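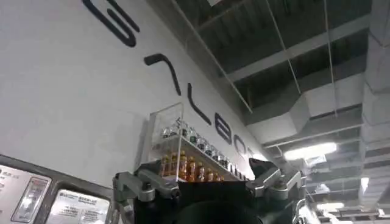 Pilen spice notes -- README

Posted in December by Debora Bortolotti

Print this page | E-mail this page

Search the notes Go

Hello! I keep a list of every spice and dried herb I've cooked with, and this is the file that goes with it. There are 44 rows at the moment, one per spice, and 4 columns: name, where I bought it, month opened, and what I thought of it.

The last column is pure opinion. Kaiwen Cui reckons I'm far too hard on dried basil (I'm not, it tastes of hay). Katherine Espinoza filled in 3 of the chilli rows for me, so her initials are next to those.

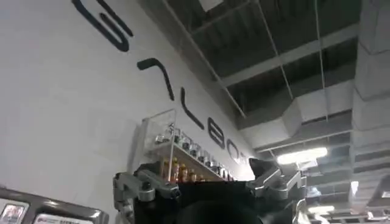

Small glass jars with silver-gray lids, in a clear case on the wall.

A few things to know before you use it:

- "Pitard" in the shop column means the market stall, and "Li" is the grocer's.
- Blank month = I forgot to write it down. Sorry!
- Cumin is in twice, whole and ground -- please don't merge them.

I still want to add the mixes, but I can't decide whether garam masala is one row or nine. Suggestions welcome. Copy whatever you like.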